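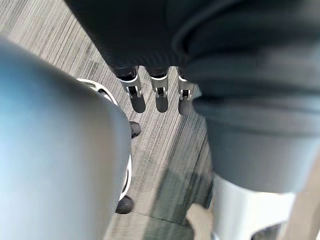
Grey stripes on the carpet.

I love onions now, but when I was small I picked every last bit out of my dinner and hid it under my fork. So if onions make you pull a face, I do understand! Have you ever wondered why they make people cry, though?

An onion is made of layers, and each layer is packed with tiny cells, far too small to see. When you cut one, you break lots of those cells open and the juices inside get mixed up. That makes a stinging gas, which floats up to your eyes (rude!), and your eyes make tears to wash it away.
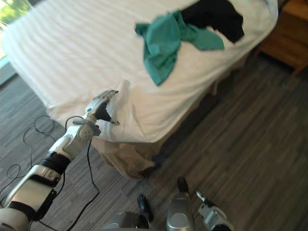
Ourania Bakalis

Now for the bit I like best. Cook an onion slowly and it goes soft, brown and sweet. There was sugar in it all along, but the sharp taste was hiding it. I cook 3 big ones in a splash of oil on a low heat, with a grown-up's worth of patience, and the first 15 minutes are mostly stirring and sniffing.

Want to try? Ask an adult to do the chopping and stay with you at the hob. Putting the onion in the fridge first can help with the tears. My swimming goggles work even better, and I look very silly in them. Pile the onions on toast with some cheese and see what you think.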